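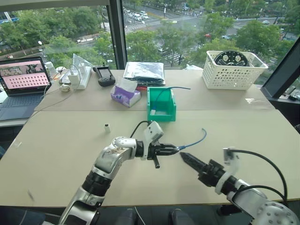
Why did the left arm drop out in the middle of a handover?
Most likely a loose wrist cable. The plug at the wrist had backed out far enough that it lost contact when the wrist rolled past a certain angle, and our script read the missing data as "gripper closed, all fine" and kept going.

Fault report, two-arm cable handling, group Plilgate
Written up by Emiliano Moya, Sat 24 October

1. What we were trying to do

Left arm picks up a cable by the connector end, right arm takes it over, cable gets laid in the box. Sounds easy. It's the handover that eats all the time. Both grippers have to be closed on the cable for a moment before the left one lets go, otherwise it falls. Proposal went in back in February, the arms only worked together properly this semester.

2. What happened

Batch of 40 handovers, speed at the normal setting. First part of the batch fine. Then the left arm stopped dead with its gripper shut, and the right arm had already closed and started its pull. So now one arm is holding and one arm is pulling. Cable went tight, left wrist got dragged sideways, and I hit the stop.

Restarted, and it did the same thing again a few runs later. So 2 faults in one batch. After the second one we quit for the day and locked out the power.

Damage: one connector bent, scratch on the left gripper jaw. No one hurt. Hands were off the table both times but only becuase we happened to be reading the log, there was no rule about it then. There is now.

3. Finding it

First guess was the motion planner. Wrong, lost an afternoon on that. Second guess was network delay, we use the Zikunow bridge to talk to both arms and it has hiccuped before. Log looked clean though.

What gave it away was the wrist angle. Both faults came at nearly the same roll. So we powered up the left arm alone, nothing in the gripper, and rolled the wrist slowly back and forth while watching the status messages. They cut out every time past that angle. Pushed the plug in, they came back.

The cable loop over the wrist was too short. Each roll tugged it a little.

4. The software half

This one is on us. In our handover script (the one built on the Clivomance template) a missing gripper status gets filled in with the last known value. Last known value was "closed". So the right arm thought the left was holding and ready to release, went ahead, release command never arrived.

Changed so far:
- status older than 200 ms counts as a fault, both arms stop
- right arm waits for a fresh "closed" and then a fresh "open" before it pulls
- pull force limit lowered
- longer loop on the wrist cable, with a clip by the plug

Not changed yet: the stop still holds the grippers shut. Maybe they should open instead, maybe not, depends what they're holding. Hrubý handbook says leave them shut. Need to ask.

5. Retest

Same batch size, same speed, no dropouts. Two cables dropped but that's the old grip problem and it's in the other report. Wrist roll test alone also passed, ran it before and after teh batch.

One batch is not much. Want to do a longer run before the demo.

6. To do

Check the right arm plug too, same cable lenght as the left had. Write the hands-off rule on the start sheet. Order a new connector. Put the raw logs in the shared folder, the second fault is missing the first few seconds because logging was restarted late.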